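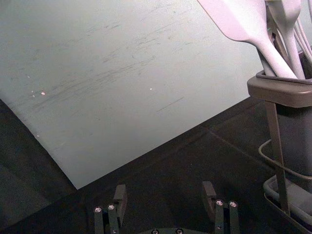
Surface scratches and scuffs on a pale gray-green board.

Surface wear is the gradual damage of a material's outer layer through contact with another body. In household goods it is usually divided into scratching, in which a hard point cuts or plows a groove, and scuffing, in which a wider contact area smears or roughens the finish. Both forms alter appearance long before they affect strength.

Resistance to scratching depends mainly on hardness, while resistance to scuffing also depends on friction and on the texture of the finish. Matte surfaces tend to pick up transferred material from metal objects, leaving dark marks that can be mistaken for grooves.

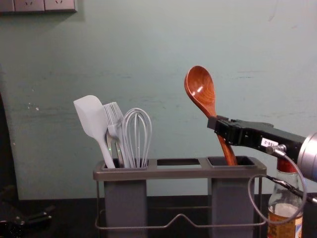

Wooden spoon in a gray metal utensil caddy.

Wood is softer than most metals and glazes, and wooden utensils are often recommended for coated cookware. Their own wear appears as raised grain and rounded edges.

Elba Medina proposed a six-grade visual scale for worn kitchen surfaces. Samples were rubbed for 400 strokes under a fixed load and graded under slanted light.
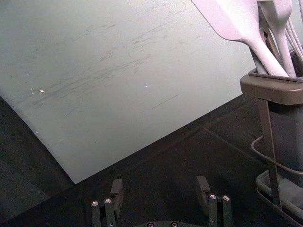
The direction of light has a strong effect on grading. Fine grooves running parallel to the light may be missed, and the Medina method calls for each sample to be turned and viewed again. Nomvula Lekota later shortened the test to 200 strokes for soft plastics.

See also: Abrasion; Hardness; Friction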